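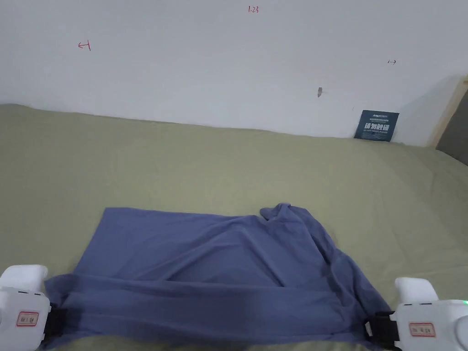
Fig. 1. Blue knit garment on the green cover, a gripper at each lower corner.

Local prices and the sales tax question
Blair Dunbar, Palberg College

Our project asked whether a flat sales tax would cost low-income households in Cairns a larger share of their pay than it costs everyone else. We collected 488 prices from two shopping centres in December and sorted them into 20 spending groups.

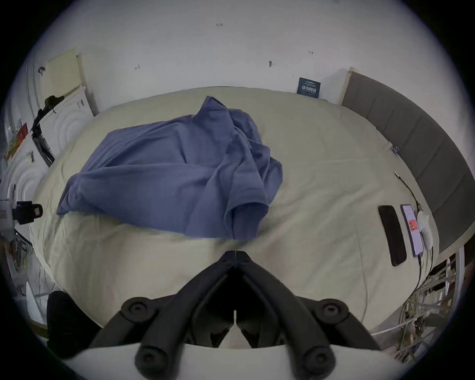
A tax on spending falls hardest on people who spend nearly everything they earn. Food is usually exempt for that reason, but clothing often isn't. An everyday item like the crumpled T-shirt on the bed carries the same rate no matter who buys it, and a family with growing kids can't put off buying the next size for long. Clothing was one of two groups where our low-income budget came out clearly worse. The other was cleaning products.
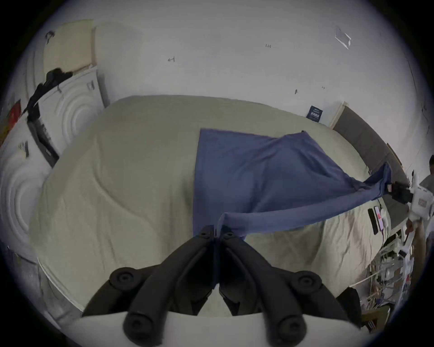 We then tested a rebate, using the method in the Dirkilside discussion notes. A fixed payment each quarter cancelled most of the difference – though only if every household claimed it. We had no data on how many would.

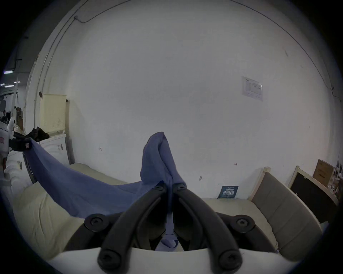
Fig. 4. Gripper jaws with a narrow strand of fabric between them.

Our prices came from shops only, so rent and power are missing. The next group should add both, and use the Tarkell spreadsheet from the start.

© Palberg College | Contact | Back to top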